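Coffee Corner FAQ: Pods, Milk, Cups and Cleanup

Updated 2021-09-10

We started the Trelwood coffee corner page in July as a short list of tips, and it has been read 2,637 times already, which made our whole month! These are the questions that keep landing in our inbox. If yours is missing, send it over and we'll add it.

How much space do I need for a coffee corner?

Less than you'd think. A single-serve machine, something to hold the pods and room for a mug or two will fit on the end of most counters or on a small side table. The thing people forget to measure is height. Plenty of machines have a lid that flips up and back, and if yours sits under a wall cabinet you'll be dragging it forward every single morning. Open the lid all the way, measure to the highest point, and then look at your cabinet.

Where should the pods go?

Next to the machine, on the side of the hand you load with. I'm a huge fan of the two-tier turntable for this. You give it a spin, grab what you want and drop it in the open holder, and the bottom tier takes tea bags and sugar. Ours lives to the left of the brewer and I would not go back to a drawer.

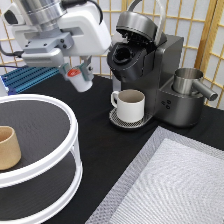
My turntable drifts across the counter. Can I stop it?

Yes, and it's cheap. Wipe the feet and the counter with dish soap and dry both well, because a film of grease is usually what lets it slide. If that doesn't do it, a circle of rubber shelf liner cut a little smaller than the base will hold it in place. We used a scrap of Mendeck liner left over from the silverware drawer and it worked great.

Which size mug should I use?

Check it under the spout before you fall in love with it. Brew a cup of plain water and see how high it comes. A mug that fills to just below the rim leaves no room for milk, and one that's too tall won't slide onto the drip tray at all. For the small brew setting we like a 4 ounce cup, and for the large one we use a 10 ounce mug.

Can I make frothed milk without a big machine?

You sure can! A small frother next to the brewer does a lovely job. Start with cold milk and don't go past the fill line, or you'll be mopping. Rinse it right after you pour. It takes 30 seconds while the milk is fresh, and a whole lot of scrubbing once it has dried on.

How do I get coffee stains out of white cups?

This is my favorite question, since the fix is so satisfying. Sprinkle baking soda into the damp cup, rub it around with a soft sponge, and rinse. Light tan rings and drip marks like the ones inside this cup are a good match for the baking soda rub. Ribbed cups want a little extra care on the outside: work an old soft toothbrush up and down along the grooves, then dry with a towel so you don't get water spots.

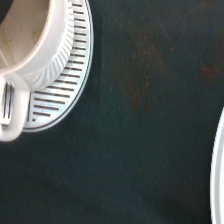

Saucers are worth bringing back, even for everyday coffee. They catch drips, they give the cookie somewhere to sit, and they make a plain Tuesday-type cup feel like a café order. I love a patterned one with a plain white cup, and the short dark stripes running around this saucer look terrific against a green tabletop. There's a practical side too — the stirring utensil gets a spot of its own next to the cup and stays off the table. If your saucers have a printed pattern, skip the scouring powder and stick with a soft sponge.

How often should I clean the drip tray?

Every few days if the machine gets daily use. Lift it out, tip it into the sink, and wash it with warm soapy water. The perforated kind holds on to dried coffee in the little holes, so let it soak while you do the rest of the dishes.

What about the pod holder?

Follow your manual first, as some come out and some don't. In general, let the machine cool, wipe away loose grounds with a damp cloth, and watch out for the needle that pierces the pod.

Do you have favorite brands?

We've used a Pindico pod rack and a set of Oberholzer cups for more than a year and like them both. A thrift store shelf is every bit as much fun, though — mismatched cups and saucers are welcome on our counter any day.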